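Homthorpe toy library to extend block collection ahead of August reopening

Sun 8 July

Homthorpe Toy Library has confirmed that its collection of toy blocks for babies and toddlers will be extended this summer, following a grant of £1,000 from the Gereck Fund for Early Years. The additional sets will be available to borrow when the library reopens in August after its annual stocktaking.

The blocks are soft-looking cubes with rounded edges and raised letters, numerals and designs on their faces. Grey and red blocks are among those in the collection. 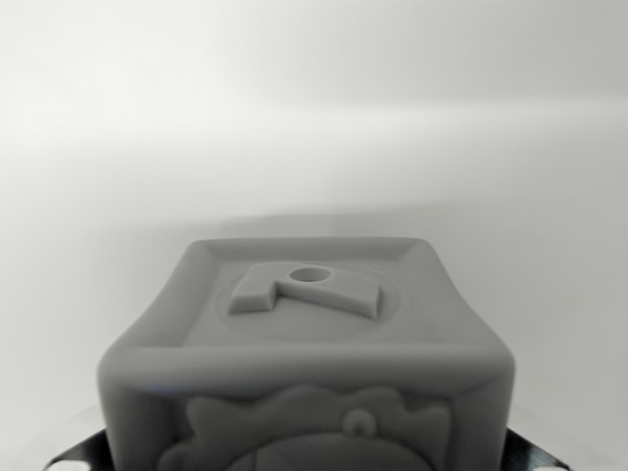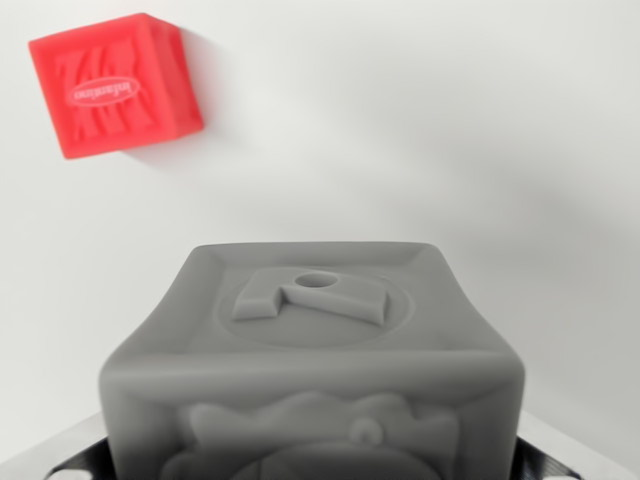
Sebastião Marinho welcomed the decision but asked that the library should not lend the blocks only in complete sets. Families with very young babies often need no more than two or three at a time, he said, and a smaller bag would be easier to carry home on the bus and easier to check on return. He added that his own daughter had kept to a single block for most of the spring and had shown no interest in the others until she was able to sit up without help.

The library has agreed to consider the suggestion. Under the present arrangements, blocks are issued in a drawstring bag with a printed card showing what the bag should contain. Borrowers are asked to check the contents against the card before leaving the building and again before returning the set. From August, a smaller bag of 3 blocks will be offered on a trial basis to families with children under 12 months. The full sets will remain available to all members.

The loan period for both sizes of bag will be 22 days. Loans may be renewed once, in person or by telephone, provided that no other family has reserved the set. There is no charge for late return, although members with overdue items will be unable to borrow again until these have been brought back.

Blocks with raised numerals and lettering were requested by several parents in the library's spring survey, which received 23 replies. Respondents also asked for more toys suitable for use on the floor and for clearer labelling of the shelves. New shelf labels will be fitted during the closure. A request for longer Saturday opening has been deferred until the autumn, when staffing for the coming year will be decided.

Members are reminded that all toys should be wiped clean with a damp cloth and left to dry before they are returned. Blocks should not be put in a dishwasher or washing machine unless the card in the bag states that this is permitted. Any item which has split or become badly marked should be handed to a member of staff separately and should not be placed back in the bag.

The library will close for stocktaking from the last week of July. Items on loan at that time may be kept until reopening and will not be treated as overdue. Returns can also be left at the Narkano Centre reception desk during normal office hours, clearly marked with the member's name.

Membership is open to any family living in Homthorpe or the neighbouring villages, and to registered childminders. Application forms are available from the library and from the Narkano Centre. Applicants should bring proof of address.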